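The Great Granola Bar Project
One family oven, 40 batches, and a recipe that finally holds together

It started with a bake sale and a box of crumbs.

Arwel Owen had promised two trays of homemade granola bars for his daughter's swim team, and what he carried into the pool lobby was a shoebox full of very tasty gravel. The kids scooped it up with paper cups and loved it, the way kids will love anything with chocolate chips in it. He sold out in twenty minutes! But it bugged him all the way home, and by supper he had the oats back out on the counter.

That was 40 batches ago. I drove up to Skelwood to spend a Sunday in his kitchen, eat far more oats than any grown person should, and find out how he got from gravel to the chewy, glossy, clean-cut bars that now disappear from the team table before the first race.

The kitchen is small and sunny, with a window over the sink and a spice shelf that leans a little. He was already toasting oats when I came in. "Smell that," he said, before hello. So I did, and it was wonderful – warm and sweet and a bit like popcorn.

Toast first, and toast more than you think

Most of us dump raw oats straight into the bowl. Arwel spreads his on a sheet pan with the nuts and gives them 9 minutes at 350 degrees, stirring once in the middle. The edges go gold, the nuts get snappy, and the whole bar ends up tasting as if it cost twice as much.

He uses old-fashioned oats, but he pulses one cup of the four in a blender for a few seconds first. You want it to look like coarse sand with some flakes left in. The small bits slide in between the big ones and help everything pack down tight. Batch 11 was the first one he tried this way, and he still talks about batch 11 the way other people talk about a vacation.

While the pan cooled we ate some of the toasted almonds with salt. I could have stopped right there and been happy.

The syrup is where it all happens

Honey alone makes a lovely soft bar that slumps in the lunchbox by noon. Brown sugar alone makes one that shatters. Arwel went back and forth for weeks and landed on half a cup of honey, a quarter cup of packed brown sugar and 4 tablespoons of butter, melted together in a saucepan with a good pinch of salt.

Then you let it bubble. A real bubble, all the way across the pan, for a full two minutes while you stir. I had always pulled mine off the heat the second the sugar melted, and I now know why my bars fell apart at every picnic from here to the coast. After the two minutes he takes it off the burner and beats in half a cup of peanut butter and a teaspoon of vanilla. It goes thick and shiny, and you have to move quickly from there.

Pour it over the oats, fold until there isn't a dry flake left, and wait five minutes before the chocolate chips go in. (Skip the wait and you'll have brown bars. Still delicious! Just brown.)

His neighbor Mathias, who came by to return a pie plate and stayed for an hour, makes his with sunflower seed butter so his grandson can have them at school. We tried one of those too. It was a touch softer, with a toasty, almost savory taste that I've been craving ever since.

Press like you mean it

Line an 8-inch square pan with parchment, leaving long flaps on two sides. Tip in the mixture, lay a second sheet of parchment on top, and press. Then press again. Arwel leans on his with the bottom of a flat measuring cup and works from the corners in toward the middle, and he keeps going well past the point where I would have wandered off to do the dishes.

The pan goes into the fridge for two hours. There is no second trip to the oven in this recipe, which makes it a dream in June when the kitchen is already warm by breakfast.

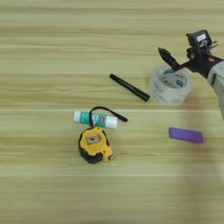
Cutting and wrapping

Lift the slab out by its flaps and set it on a board. Use your longest knife, and push straight down in one go. Sawing drags the nuts out and leaves a ragged edge. An 8-inch slab makes sixteen small squares or eight long bars, and the swim team, for the record, votes for long.

Arwel wraps each bar in a strip of parchment and twists the ends like candy. They keep for a week in the fridge, and they freeze so well that he now makes three pans at a time. One frozen bar dropped into a lunch bag at seven in the morning is perfect by ten.

Flavors worth the trouble

Once the basic bar works, you can go a little wild. Keep the add-ins to one cup in all and the bars will still hold.

Cherry almond: dried cherries, chopped small, with a few drops of almond extract in place of the vanilla. This was my favorite, and I ate the corner piece standing up.

Trail mix: pumpkin seeds, raisins and broken pretzels, with extra salt on top. Add the pretzels last so they stay in chunks.

Coconut lime: toasted coconut and the zest of one lime. It sounds odd next to peanut butter, but try it with cashew butter and you'll see. So bright!

Apple pie: dried apple and cinnamon, with walnuts for the nuts. Arwel's daughter invented this one and is very firm about the amount of cinnamon, which is a lot.

The team has sold 2,519 bars since that first shoebox, and there's talk of a second table for the summer meets. Arwel has moved on to fruit leather in the meantime. The first sheet was on the counter when I left, and he sent me home with a strip of it rolled up in wax paper, plus six cherry almond bars that were supposed to be for my family. Two of them made it.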